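How to count a ranked ballot with the Leson method

Last revised September 21, 2020

The procedure applies to single-seat elections in clubs, parishes and tenants' associations. It assumes paper ballots and a quota of more than half the valid votes.

Before you start

Check the rules of your body. Tikthorpe parish, for instance, requires that every candidate be ranked, whereas Wavmont allows voters to stop after the first choice. Reject a ballot only on grounds written in the rules.

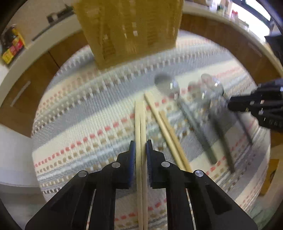 Step 1. Sort the ballots by first preference, one pile per candidate. Put any ballot with two first preferences in a separate pile marked "doubtful".

Step 2. Rule on the doubtful ballots and record each ruling. Add the total of valid votes to the count sheet.

Step 3. Work out the quota. Divide the valid votes by two, drop any fraction and add one. With 30 valid votes the quota is 16.

Step 4. If a candidate has reached the quota, stop. If not, exclude the candidate with the fewest votes and move each of those ballots to the next candidate still standing.
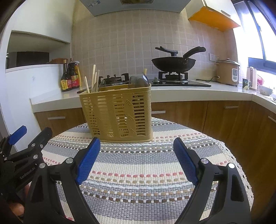
Step 5. Ballots with no further preference are exhausted. Keep them in their own pile and recalculate the quota without them. If 4 of the 30 are exhausted, 26 remain, half of that is 13, and the new quota is 14.

Step 6. Repeat steps 4 and 5 until one candidate holds the quota.

Ties

Where two candidates tie for last place, exclude the one who had fewer first preferences. If they are still level, draw lots in front of the candidates' agents and note the result on the count sheet.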